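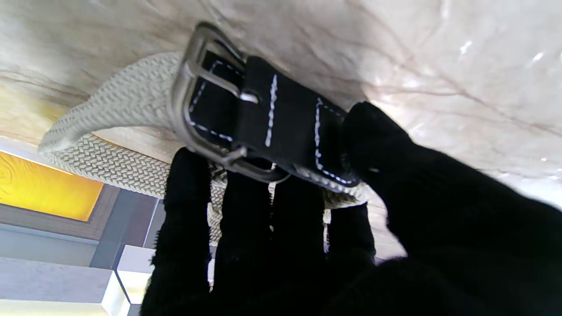 Sabine Schmieder

There has been a good deal of talk in the Wovasstead returns hall this summer, and most of it has been about belts. Since July the belt bench at Garno, the mail-order clothing firm on the canal side of town, has had a robot hand working alongside the people who used to do the whole job themselves, and I went along to see how everybody was getting on with it.

Belts, I learned, are awkward things to send back and forth. They arrive rolled, knotted or stuffed into an envelope, and every one has to be opened out and looked over before it can go back on the shelf. The braided elastic sort, with a leather tab and a metal buckle, is the fiddliest of the lot, as it stretches when you pull it and springs away when you let go. The hand wears a fuzzy black glove and holds the strap from underneath with its fingers, the thumb pressing in at the side by the end of the leather.

"I had my doubts about the glove," says Rainer Seidel, who has been on the bench longer than anyone and was kind enough to make me a cup of tea while he talked. "It gets tatty and we change it more often than I'd like, but I'd rather have that than scratched buckles."

The system was put in by Clokico, and it took three weeks to settle down. On a good day the hall now gets through roughly 1000 belts, and the hand does the holding and turning for a fair share of them. The checking of stitching and buckles is still done by people, and so is the decision about what can be sold again (there was quite a lively disagreement over one brown belt while I was there, and I am not sure it was ever settled).

Carola Reinholz, who runs the shift, told me that the biggest change has been to people's wrists. Four of her team used to go home with sore hands in the busy weeks, and they now swap between the bench, the packing tables and the screen where the hand's mistakes are put right. Nobody has lost their place, she said, although two evening posts that came free in the spring have not been filled, and the staff have asked for a plain answer about those. Dirk Teuber, the site manager, has promised them one before the end of August 2018.

Bags and scarves may be next. Rainer has already offered his opinion on scarves, at some length, and Clokico's engineers are coming back to hear it.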